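Stanside steamed bun night fills up again, one pot at a time

08/04/2026

The steamed bun evenings at the Telladow community kitchen in Stanside are back, and all 53 places were gone before the posters had been taped up. The posters went up anyway. Kuldeep Bansal had paid for them.

Bansal, who runs the sessions with Dalva Sampaio, says the appeal is simple enough. Flour is cheap, the kitchen is warm, and people like being told to leave something alone for an hour. "It's the only class we do where the homework is waiting," he said.

The program runs for 7 evenings and covers plain buns first, then filled ones, then whatever Sampaio has decided by that point. Last season that was a pumpkin bun that divided the room and is still brought up in the parking lot.

There was some grumbling in September, when the kitchen retired its old stacking baskets. A few regulars held that a bun steamed in metal would taste of metal. Sampaio ran a blind tasting, the grumblers picked the metal-steamed batch, and the matter has not been raised since - at least not within her hearing.

The bigger change is the bill. The town's small grants fund put in $1,000, and a bake sale outside Redetti Hardware brought the total to $3,143, enough for flour, gas and a repair to the back door, which until now closed only when spoken to firmly.

Sampaio teaches shaping at the long counter and has strong views on it. The dough should be rounded with the side of the hand, seam down, and then put in the steamer without a speech. Anyone caught poking the top to see if it is ready gets to wash up. On most nights there is no shortage of people washing up.

A plain round goes on the perforated tray with its top gently domed, and a crease or two is allowed.
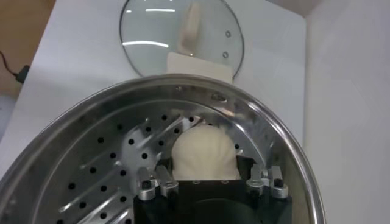

What to bring

An apron, a towel and a container with a lid that fits. Sampaio is firm on the last point after an incident involving soup, a tote bag and the number 7 bus. Flour, yeast and steamers are supplied.

Can you still get in?

Possibly. A waiting list is kept at the front desk of Tavares Books, two doors down, in a green notebook that is not for sale. People do drop out, usually after the first evening, when they learn that the buns are shared out at the end and the big ones go to whoever stayed to mop.

Children are welcome with an adult. Adults are welcome with a child, Bansal added, if it helps them follow instructions.

Doors open at 6 p.m., and dough that has been left to rise at home will be looked at, though Sampaio makes no promises about what she will say to it.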